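Speaker notes - House rules for working next to a robot arm
Rescombe workshop evening, September

(Slide 1 - title. Wait for the door to shut, it bangs.)

Good evening everyone, and thank you for coming out. I know a talk with the word "rules" in the title is a hard sell after a full day's work, so I'll say up front that I love this subject. I really do. A good rule is a bit of somebody's hard-won experience, squeezed down until it fits on a card by the door. Tonight I want to go through ours, how we came to them, and where I think we still have work to do.

Quick show of hands - who has worked beside an arm this month? Who has written a risk assessment for one? (Expect far fewer hands. Smile, move on.)

(Slide 2 - where we started)

When we set up the first bench at Pluddale we had 4 pages of rules, and they were dreadful. Long sentences, lots of "where appropriate", and no order to them at all. The bit about long hair came after the bit about fire doors. People signed the back page and put it in a drawer, and so did I.

What changed things was sitting down with the Nellau site and swapping documents. Theirs was shorter and so much better! Every rule began with a verb. Check. Stop. Clear. Tell. We went home and rewrote ours from scratch over a couple of weeks, and the set on the next slide is the result. There are nine. I'm going to spend time on five of them and leave the rest for the handout.

(Slide 3 - the nine rules. Leave it up for a good while, people like to photograph it.)

Rule one: assess the job, not the arm. This is the big one. People hear "collaborative robot" and think the word collaborative does the safety work for them. It describes a way of using the machine. Limited force is a wonderful thing to have, but put a sharp tool in the gripper and you have a sharp tool moving about near somebody's hands. So the assessment covers the arm, the gripper, whatever it is holding, the table, and the person. Change any one of those and you look at the assessment again. We write the date of the last look on the bench card, in pencil, and I rather like seeing the rubbed-out ones underneath.

(If asked about standards: ISO 10218 for industrial robots, ISO/TS 15066 on collaborative working. Tell people to check they have the current edition. Don't get drawn into clause numbers, it eats the evening.)

Rule two: know your stop before you need it. Before anyone starts, they put a hand on the emergency stop they would use. Physically touch it. It feels silly the first time and after that it's habit. And there is a second half to this rule, about other buttons. Benches collect buttons. Control boxes turn up as workpieces, as test kit, as something waiting to be wired, and a good many of them have a red button on them. A red button on a loose box might be connected to nothing whatsoever. So the rule is that the real stop has its own fixed place, it is labelled, and everyone at the bench can point to it without hunting.

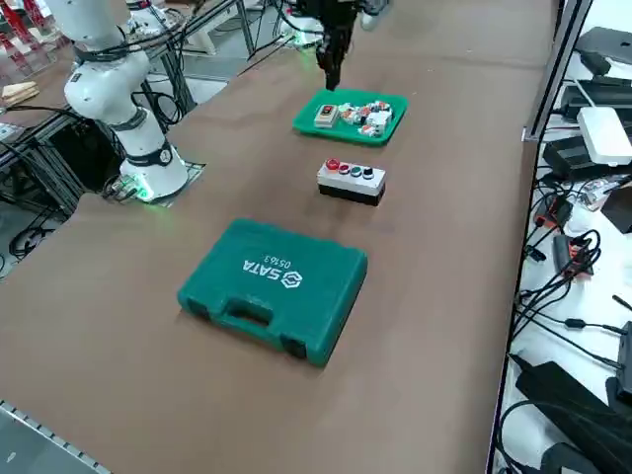 The same thinking goes for lights. A lot of arms have some sort of coloured ring or lamp, and it's tempting to teach new people that green means safe. Please don't! Colours mean different things on different makes, and they can be changed in the settings on some of them. Look up what your own machine's lights mean, write it on the bench card, and teach that. What I want in a new starter's head is that an arm standing still may be waiting for its next instruction. It gets treated as live until it has been properly stopped and you know that it has.

(Pause here. Sip of water. This is usually where the first question comes.)

Rule three: everything on the table has a reason to be there. I get carried away about this one, so somebody wave at me if I go over. The work surface is part of the robot's world. A tray of parts, fine. The item you are working on, fine. A tool case, well - is it being used for this job? If so it gets a place, and that place is in the assessment, and it stays put. If it's only there as it was the nearest flat surface, it goes back on the shelf.

At Pluddale we tried marking out the whole table with tape. It looked lovely and lasted until the job changed. What has worked better is a short check at the start of each run: stand where the operator stands, look along the path the arm will take, and say out loud what is in it. Saying it out loud matters. You hear yourself say "and the case" and you realise you'd stopped seeing it.

Small loose parts need a word as well. Keep them in something with a rim. Agree how full it may get. When parts are piled on one another the gripper can drag a neighbour along with the one it wants, and then somebody reaches in to tidy up, and reaching in is the very moment we're trying to design out of the day. If you must reach in, stop first. No "just quickly".

(Slide 4 - cables)

Rule four: cables have a home. I know, I know. Cables! But go and look at any bench that has been running for a year and tell me what each one is for. Two things we ask. First, anything fixed to a moving arm needs enough slack for the full movement, with no loop big enough to catch on something, and you check that slowly at reduced speed before you trust it. Second, power supplies and network bits live together on one side, away from the moving work, and every plug has a tag at both ends. Floor cables get covered or lifted where people walk.

Kerr came up with the tag system we use, and I'll happily pass it on. Each tag has a bench number and a plug number, so 713 is bench seven, plug thirteen. You ring someone up, say "pull 713", and they pull the right one. We have a few left over from an older numbering, and 682 has confused people for ages. It should be gone by the next time we meet.

(Slide 5 - two arms)

Rule five: two arms, one plan. More and more benches have a pair of arms sharing a table, and I think it's the most exciting thing happening in our line of work. It also makes a mess of tidy single-arm paperwork. You need to ask what happens to the second arm when the first one stops. Does the stop reach both? Can one restart while the other is held? Could a hand be trapped between them, even though each alone would be fine? Test these with nobody near the table, write down what you found, and test again after any software change.

(Leave room for the Nellau people here, they have run more paired benches than we have.)

Last thing from me before questions. Have one person on each shift who may say "stop, let's look at this" with no argument and no forms first. Ours rotates, so new starters get a turn, and some of our best changes have come from them. The pencilled card, the start-of-run check, both came out of somebody quite new asking why we did a thing the way we did.

(Handouts are on the chair by the door. Rules six to nine on the back, with space for your own. Ask people to post their best one on the board before they leave, and take the pens back at the end.)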